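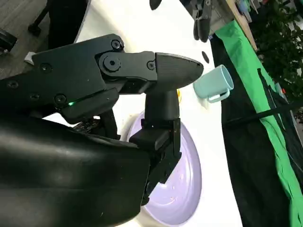 Handling and Gripping Group, Lirside Workshop School

Notes for unit 3: comparing two grippers and one hand
Elias Karam, 30th August

In this unit we look at the same small task with different end tools. The task is easy to say: bring a toy pumpkin to a lavender dish, and leave the mug where it stands. Please read the notes before you come, the bench time is only 90 minutes for each pair.

1. Parallel fingers

The Stisov gripper has two stiff fingers, and the object must go between them. Before closing, ask yourself how wide the object is at the height where the fingers will touch. A ribbed object is more difficult than a smooth one. If a finger lands on a rib, the object can turn while you close.

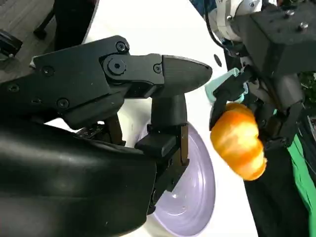 Fig. 2. Pumpkin held in the air by the second arm, wrist view from the first.

From the wrist camera your own fingers hide a part of the dish. Many students then move the arm too far. Use the other arm's camera to check the height, and write both readings in your table.

2. Hand with many fingers

With the Kneath hand we don't only choose the width, we must also choose the shape of the hand before contact. Begin with open fingers and come from the side, low over the table.

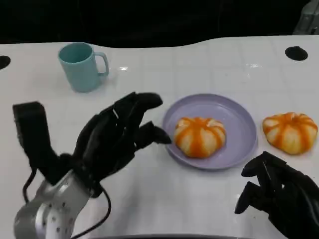

The head camera gives a wider view, so it is better for planning the path and for seeing both hands together. It is less good for judging the last few millimetres. Gwenllian Wogan made 108 trials with both views in March, and her sheet is in the course folder.

3. Camera angle

When the wrist is turned strongly, the background changes much more than the fingers do. Bright lights may also enter the view. Lock the exposure in Jimotis before you record.

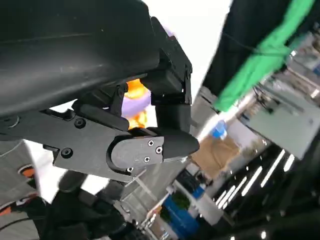
Fig. 4. Wrist view with the camera steeply tilted.

Homework: write half a page on which view you trust for approach, and which for closing.

Related notes
Unit 2: Finger pads and friction
Unit 4: Two arms on one table
Reading list (Aled Trevor)

Contact: Dwynwen Ruddock, room 606 | Back to top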